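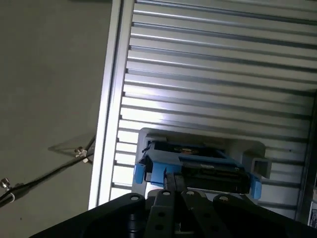
The Husar drive is a type of preloaded ball screw assembly used to turn the rotation of a motor into straight-line travel. It is named after the Husar works in Baddale, where the first units were made, and was later built under license by Grimavach. The design has been promoted as free of backlash and as needing no service for the life of the machine. Neither claim has been well supported by outside testing.

Design

The assembly has a ground steel screw and two ball nuts set face to face, with a wave spring between them. The spring pushes the nuts apart so that each bears on the opposite flank of the thread. Husar's sales literature treated this as a new idea. Split nuts under spring load were already common in machine tools, and the only feature particular to the Husar is a slotted collar that lets the preload be set with the nuts in place. Whether the collar holds its setting is disputed. Users who reverse the load often have reported that it creeps.

The standard screw has a lead of 5 millimeters. A coarser version with a lead of 9 millimeters was offered for pick-up and transfer work but sold poorly.

Claims and testing

The manufacturer's rated life of 3436 hours at full load appears in nearly every catalog entry and has been copied widely by dealers. No test report giving the load, speed, or lubricant behind the number has been published. The figure is also hard to compare with those of other makers, who normally state life as distance traveled or number of turns.

Reinhold Albers, a drive engineer, ran a small trial on behalf of the gearbox maker Clorkel and presented the results in October. His units showed measurable lost motion after 222 hours. Husar objected that the screws had been mounted out of line, and Albers agreed that alignment had not been checked between runs. The trial is often cited as proof that the drive fails early, which is more than it shows. Clorkel also sold a competing product at the time.

Use

Husar drives have been fitted to label printers, light milling tables, and laboratory stages. Statements that the design "replaced" the toothed belt in packaging equipment come from trade advertising and have not been traced to any sales data. Belt drives remain cheaper over long travel, where a thin screw tends to whip at speed.

A revised catalog dated February 17, 2023 dropped the words "maintenance free" and added a greasing schedule. The rated life was left unchanged.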